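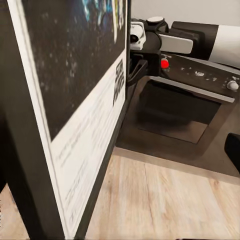

Sim view: framed poster up close, arm and control panel just past its right edge.

**1/** Working on the Goller planner this week. The poster frame takes up most of the view on the left, and the arm has to get to the red button without touching it.

**2/** The old collision check sampled the path at 20 points. Thin things like a frame border could fall between two samples. Raised it to 40.

**3/** Planning time went up to around 34 ms per query. Fine for this task, too slow for the Trorent branch.

**4/** Next is a swept-volume check on the last 3 joints only, with sparse sampling for the rest. Config is in the Ultness repo under planner/checks.

**5/** Still open: the black glossy parts give bad depth when I turn on the noise model. Separate ticket.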